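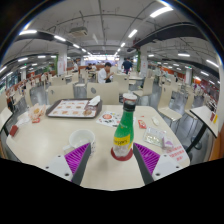

Attached: bottle between the fingers, dining hall table, wrist view

Hello everyone,

On the Pilimton list in December, somebody wrote:

> We read the Promen note with interest, but does the table-clearing policy
> still hold up once you leave the lab? Our own grasp success fell apart
> as soon as there were people and clutter behind the object.

Thank you so much for asking this, and I'm sorry it took me a while (the term got away from me!). The short version is that it holds up better than I feared. With hand-held demonstrations from the lab only, we got 91 percent on the lab table and 44 percent in dining halls. Once we mixed in demonstrations recorded in 3 real halls, the second number went up to 87, with the same network and the same training schedule.

Clear plastic is still our weak spot, and crumpled wrappers are worse. Bottles like the green Schweppes one in the attachment are kinder to us, though I do worry that a paper cup standing right behind the target confuses the depth estimate. The Wattanapong baseline has the same trouble, for what it's worth.

I'd love to hear how you split your halls between training and test, and I'm happy to share our Porngate configs with anyone who wants them.

Warm wishes to all,
the Promen group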